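How I Get Seventh Graders to Memorize a Long Poem

Posted June 11, 2020

Every November my classes at Arlow Middle School each learn a poem by heart and say it out loud in front of other people. The first year I did it I handed out the poems, gave everybody three weeks, and told them to practice. You can guess how that went! Half of them knew the first verse beautifully and then fell off a cliff. So I've changed almost everything since, and a few of you asked me to write it down after my last post, so here goes.

What you need: one poem per kid (printed, big type, wide margins), a pencil, index cards, and a wall to walk along. A phone that records sound is nice if they have one at home. That's all I use.

Step one: let them choose, but from a short list

I put out 6 poems and read all of them aloud the same afternoon. I read them straight through with no explaining. Then the kids take the whole stack home and come back with a first and second choice. I used to let them bring in anything they wanted and we lost a week to it. Poems that tell a story go fastest. Ballads are wonderful for this, even the gloomy ones (especially the gloomy ones, they're twelve).

Length matters less than you'd think. The longest thing anyone has done for me was a ballad of 2,128 words, split between four friends who begged to do it together. I said no twice. They wore me down, and they were terrific, apart from one verse that two of them both thought belonged to them.

Step two: mark it up before anybody memorizes a word

Spend a full class on this, more if you can. They read with a pencil and put a slash wherever they'd take a breath. Circle any word you can't pronounce or don't know. Then I ask them to draw a line across the page each time the poem changes its mind, or moves somewhere else, or somebody new starts talking. Those lines turn into the chunks they'll learn from, and I don't correct them unless a chunk is half a page long.
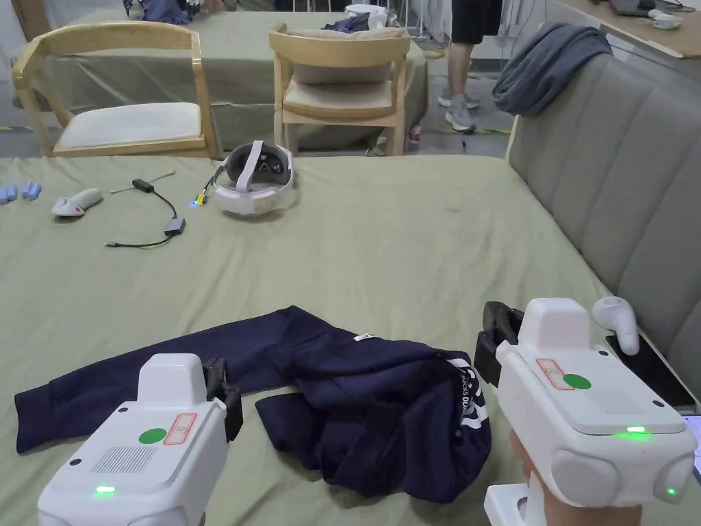
Hand-held grippers over a sage-green tablecloth

Once the chunks are marked, they give each one a title. Silly is fine. Yesenia Salazar, whose classroom is across from mine and who does this with her eighth graders, has them draw a tiny cartoon for each chunk, and I've stolen that for the kids who like to draw. The titles go on index cards, one to a card, and they should be able to say the titles in order before they try to learn the lines themselves. It's like having the stations on a train line in your head.

Step three: learn it backward

I know how this sounds. Start with the last chunk. Learn that cold, then the one before it, then run the two together. By the time they reach the top of the poem, they're always heading toward something they already know well, and their voices get stronger as they go, where my first group's used to fade out into mumbling.

A chunk a night is plenty. I tell them to do it like this: read the chunk aloud three times, look away and say what you can, check it, then fix only the bits you missed. Stop. Do something else. Say it again right before bed, and once more in the morning with your shoes on and your backpack ready. I've had parents tell me they now know the whole poem too, sorry about that.

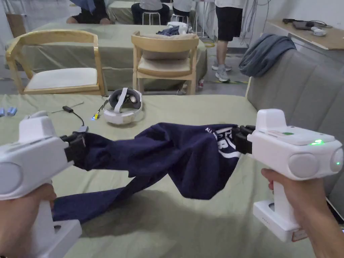
Navy blue garment, held across the bed

Step four: get them on their feet

Sitting-down knowing and standing-up knowing are different animals. We walk along the back wall, one chunk to each stretch, and the kids turn at the end of it. Wilmer Quintero could say his whole poem at his desk last year and lost it completely the second he stood up, and it took him 4 trips along that wall to get it back. Then we try it while tossing a ball, and then with the rest of the class chatting (they love that job).

Work in pairs, too. The listener holds the page and is only allowed to give the next word, never the whole line. If the speaker needs the next word more than twice in one chunk, that chunk goes back on the homework list.

Step five: plan for the blank

Everyone goes blank eventually. We practice it on purpose. I clap in the middle of a line and the speaker has to stop, breathe, look at a spot on the far wall, think of the card title, and start that chunk over. No "sorry," no face. After a week of this they're pretty hard to rattle.

On the day, I sit in the front row with all the poems in a binder, and I give one word if they look right at me. That's the deal, and they know it ahead of time. We do ours in the library with the lights on, 7 kids to a session, and cookies between sessions. 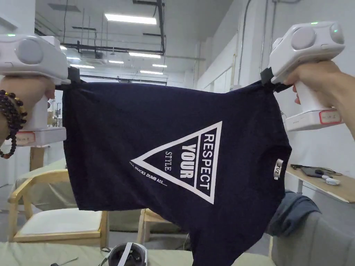 What do you do about a kid who flat out refuses to get up in front of people?
I start with an audience of one, usually me at lunch, and then let them bring a friend the next time. Kyung-hwa Seok recited to me, then to me and two friends, then to half the class from the beanbag corner, and I graded that the same as everybody else's. Recording at home works too, as long as it's one take with no page in sight.

For grading I keep it very short: did you know it, could we hear it, did you sound like you knew what it meant. I write one sentence to each kid and hand it back the next morning. Next time I'll post the list of poems I use, with notes on which ones have tricky middles.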